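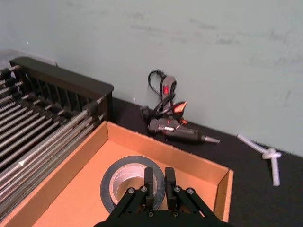
The man who reads walls

Amanuel Lemma has spent nine years settling arguments between tenants and landlords over security deposits, and he'd like you to stop using toothpaste.

"In the nail holes," he says. "Everybody's uncle told them. It dries, it shrinks, it cracks, and then the landlord leans in to look and it smells like mint."

We met on a Monday at the office of Hanalo, the small mediation service where he works above a shoe store. He handled 300 cases last year. Most were about paint. The largest deposit in the stack on his desk was $2,400 and the smallest fight was over $80, which went on for seven weeks and involved two lawyers, one of them somebody's cousin.

Lemma came to the work after losing his own deposit on a studio in the Venter building. The landlord kept $772 for what the letter called "general sadness of kitchen." He still has the letter. He asked for an itemized list, got one, and noticed he'd been charged for cleaning an oven the apartment didn't have. He got the money back and, a year later, a job.

What does he look at first? "The date on the last paint job. People want me to look at the scuff. I don't care about the scuff. If a wall was painted six years ago, that paint has had a full life."

He is less patient with packing. By his account half the damage in his files happens on the final day, when tired people drag things. His own moves are run on cardboard boxes, one good roll of tape and a rule that the dishes go last, so there's something to eat off at midnight. His wife disputes the midnight part. She says it was closer to three.

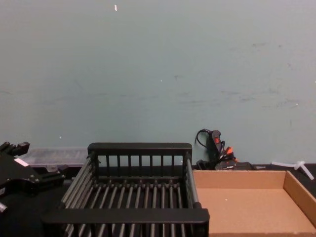

On scuffs, and who pays for them

"Marks at chair height, marks behind a counter, that's living," Lemma says. "A wall with no marks makes me suspicious. What were they doing in there, floating?"

Landlords don't always enjoy this. One, who owns a dozen units on Ganlow Street, told him that a decent tenant leaves no trace. Lemma asked whether he was renting apartments or hiring burglars. That mediation was rescheduled.

He does side with owners more than people expect. Unapproved murals, candle soot, a bathroom door removed and never explained. "I asked where the door was. The tenant said, 'Which door?' I knew we'd be there a while."

His advice is dull and he knows it: take dated photos on the way in, send them to the landlord the same day, and get the answer in writing. Then leave the walls alone.

"And no toothpaste," he says, walking me to the stairs.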